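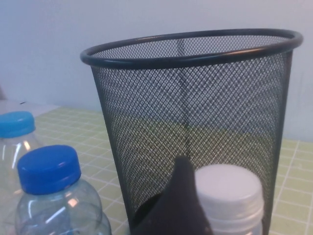
Robots take over the desk-clearing shift at Cirillo

I spent the morning of 24th May at Cirillo's returns center in Celalstead, where the job people like least (clearing the packing desks between shifts) is being handed to robot arms, and I have to say I got hooked on watching! Until last November, everyone stayed behind to tidy their own desk. Bottles, tubs, scraps, whatever the day left behind. It took 90 minutes out of a shift if you added up the whole floor.

Now 6 of the desks are done by arms from Stidetti, a small firm over in Multholm, and the packers go home on time.
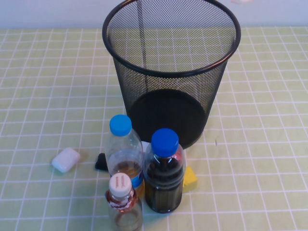 Well, mostly on time. Two people stay on each evening to watch the arms and sort out whatever gets dropped or missed, and they're paid extra for it, which was a sticking point for a while. Chiến Phùng used to run the tidy-up and now trains the others to do the watching. "I thought I'd be bored," he told me, "but I've learned more in 60 days than I did in years of wiping desks." He does miss the chatting, though. People used to catch up over the cleaning, and now they just grab their coats and go.

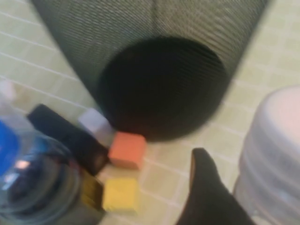
A black mesh basket, small colored blocks and a gripper finger at Cirillo, Celalstead.

The company says no jobs have been cut and more desks will switch over once the staff have had their say. I'm going back in the fall to see how that went.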